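Notebook, sim data collection, Belero scene
October 27, 2019

Picking up from the September notes. The aim is still a demonstration set for the pick task that the policy can train on without the object pose being handed to it. Everything is generated in the simulator for now. Target for this round is 3,000 kept episodes. The previous round stopped at 147 and was not worth training on.

Scene first. The Belero room is loaded as is, with the desk, the window, the clock and the second arm on its pedestal left in. There was a proposal to strip the background and keep the arm and table only. I am against it for this round. The background costs some render time, but a policy trained on a bare gray void learned to lean on the void, and we spent most of September finding that out. Textures on the walls and floor stay fixed until the baseline is trained. Randomization comes after.

Start pose is the high one, elbow well up, gripper pointing straight down over the objects. It is reached from the home pose by a scripted move that is not recorded. Recording starts when the joint velocities fall under threshold.

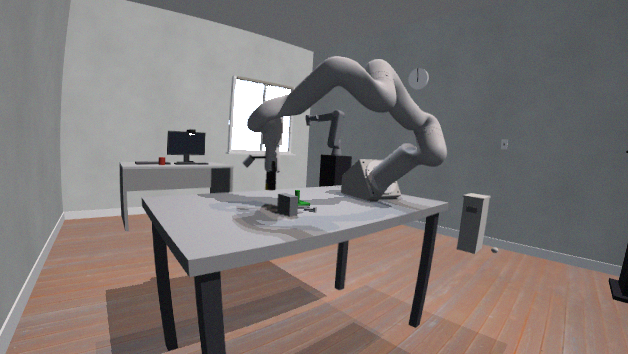
Fig. 1. Room view, gripper over the object cluster.

Notes on the start pose:

The joint controller settles more slowly here than from the low pose. Raised the settle timeout. Runs that hit the timeout are now thrown out instead of being started anyway, which is what the old script did. Any old episode with a visible drift in the opening steps probably comes from that.

Shadows from the arm fall across the tabletop and over the working area. They move with the arm, so they carry information about the arm pose that the policy may pick up. Left on. I want a second small set with shadows off, same seeds, to see whether the difference shows up in training loss or only in rollouts.

The dark cube and the green piece are close together at reset. Placement is sampled with a minimum gap between bounding boxes, but the gap is measured on axis-aligned boxes, so a rotated piece or one with a hook to it can end up nearer or farther than the number suggests. Not fixing it today. Close placements are useful examples as long as the meshes don't interpenetrate at step zero. Added a check for that. It rejects the reset and draws again.

Recording format. Each episode is one file: joint positions, gripper command, gripper state, rendered frames per camera, seed, object list, outcome flag. Outcome is computed at the end from object height and finger contact, never typed in by hand. The Prandivis loader expects gripper command as a float from open to closed. Ours was writing an integer state. Converted in the writer, and the loader is untouched. Old files need the conversion script before they can be mixed with new ones. Do not mix them without it, the loader gives no error and the gripper channel comes out flat.

Cameras. The room view is for us, for checking and for the log. It does not go into training. The views that matter for the policy are the close ones, and of those the top-down view is where most of the trouble is.

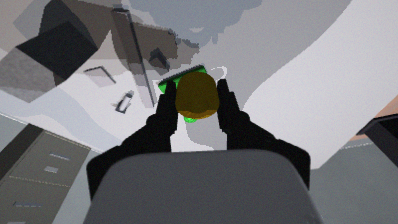
Fig. 2. Top-down view over the work surface, dark-yellow object between the fingers.

Points on the top-down view, in no order:

Fingers are nearly silhouettes against the pale surface. Good contrast for the fingers against the table, poor against the black block and the other dark items when they drift into the same region. Possible fix is a slightly lighter finger material. Would prefer not to, the Fusberg hand we transfer to later has dark fingers.

Occlusion. The yellow object covers the middle of the green one behind it. From this view alone the green piece reads as two ends. The labeler that produces the segmentation masks handles it properly, it works from object IDs, but the mask comes out as disconnected regions and the augmentation code was keeping only the largest. Patched to keep all regions with the same ID. Episodes already processed with the old code have to be reprocessed. The raw files are fine.

Shadow edges on the surface are stair-stepped in places. Shadow map resolution. Raising it to 4,000 per side cleaned it up on a test seed and made the render too slow to run overnight. Put it back. The edges are ugly but they are at least the same kind of ugly in every episode. If the policy turns out to attend to them we will see it in the saliency maps.

Clutter. The full clutter set is harder for the scripted expert than expected. It plans on the target only and checks collisions at waypoints, so it clips neighbors between waypoints. Those episodes can still get a success flag if the target is lifted. Decided to keep the flag as it is and add a second field for maximum displacement of non-target objects. Filtering is then a training-time choice. Earlier I had been deleting these and I regret it, there was no way to tell afterward what had been removed.

Expert speed. Dropped the approach speed near the surface and left the transit speed alone. Fast approaches gave very few frames in the last part of the descent, which is the part we need examples of. The alternative was resampling the trajectories afterward, but then frames and joint states have to be interpolated separately and they stop agreeing.

Back to the room view for a camera check. I wanted to confirm that a change of viewpoint in the logger does not touch anything in the recorded streams. 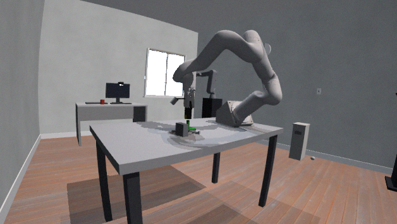 The logger camera is now a separate object with its own config and its own random stream. Before this it drew from the same generator as the object placement, so moving the logger view changed the resets for a given seed. That explains why the Lò machine and this one disagreed on seeds that should have matched. Ran the same seeds on both after the change and the joint traces agree to the last digit stored.

Consequence: seeds from before today do not reproduce. Marked in the readme of the dataset folder.

Open items:

Shadows-off set, same seeds, small.
Reprocess masks for everything already on disk.
Bounding box gap, replace with mesh distance if it is cheap.
Displacement field needs a unit in the header. It is meters. Write it down.
Run 2 workers overnight, no more, the third one starves the renderer and the frame timestamps slip.

Collection job queued with clutter on, shadows on, logger at low rate. Check disk before starting the mask job.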